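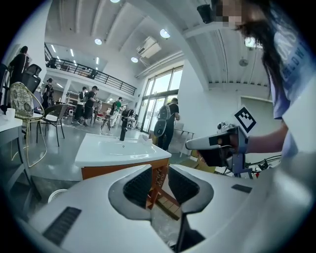 Getting good pickups with the Firus hand grippers

We've had a pair of Firus grippers since February and I love them! You squeeze the handle, the two pads close, and the recordings go off to teach a robot arm how to do the same chore. Most of my tips come from bathroom vanity work, but they carry over to the kitchen just fine.

Wipe the pads first. Grooved rubber holds onto soap film and lint. Damp microfiber, then dry. No glass cleaner.

Come in low and slow on small things. Anything sitting on a glossy countertop likes to skate away from you, so get both pads down near the surface before you squeeze. Malathi Mathew taught me to breathe out as I close - sounds silly, works great.

Keep the square marker clean and facing up. Fingerprints dull it. If a corner starts to peel, replace the whole thing (Wakwood sells them in sheets of 9).

Watch the faucet. A tall one is right where your knuckles want to go. Start from the other side of the basin.

Tie your cables back at the elbow, with some slack. I use the soft Yimer straps.

Switch hands every 41 takes or so. Meron Ambaye got through 68 last Thursday without switching and her thumb was sore all evening.

Spare pads: the gray-rimmed ones fit ours. Push until they click, then give them a tug.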